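The letters came in a tub from Tasport, the toy shop on the corner that still smells exactly as it did in 1980, and I bought them for my niece. I'd like that on the record! She played with them for one wet afternoon in April, lost interest, and went home without them. By teatime I had the glue out.

I should say that I live in a kitchen where you can butter toast and answer the front door without moving your feet. Everything I own sits out on the worktop, and for years I thought the answer was to hide it. So I made covers. My friend Firouzeh Rashti, who taught me to sew a straight line (well, straightish), gave me a length of black cloth left over from some curtains, and I draped and pinned and swore until I had something that would drop over the bulkiest thing on the counter.

It was very smart and terribly gloomy. Like having a small piano in mourning next to the bread bin.

Foam letters were the cure. They weigh next to nothing, so the cloth still hangs nicely, and you can shuffle them about for ages before you commit. I laid mine out 4 times, and Firouzeh came round and moved half of them anyway. We gave up on proper words quite early on. I wanted pinks and blues and peach where I'd see them while waiting for my cheese on toast, and I don't much mind what they say.

Would I do the little oven next? I've thought about it. But I like seeing the knobs, and it's in use far too often to be dressed up. The tea towels, on the other hand, had better watch out.
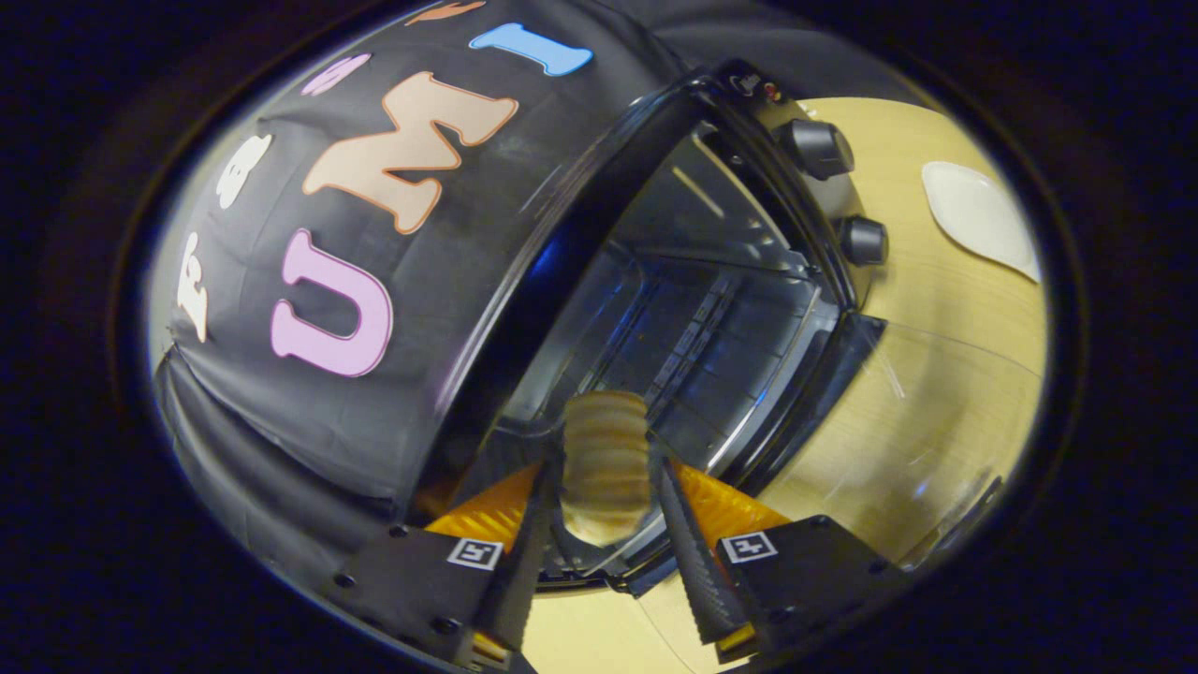

Foam letters on the black cover, with the little oven alongside.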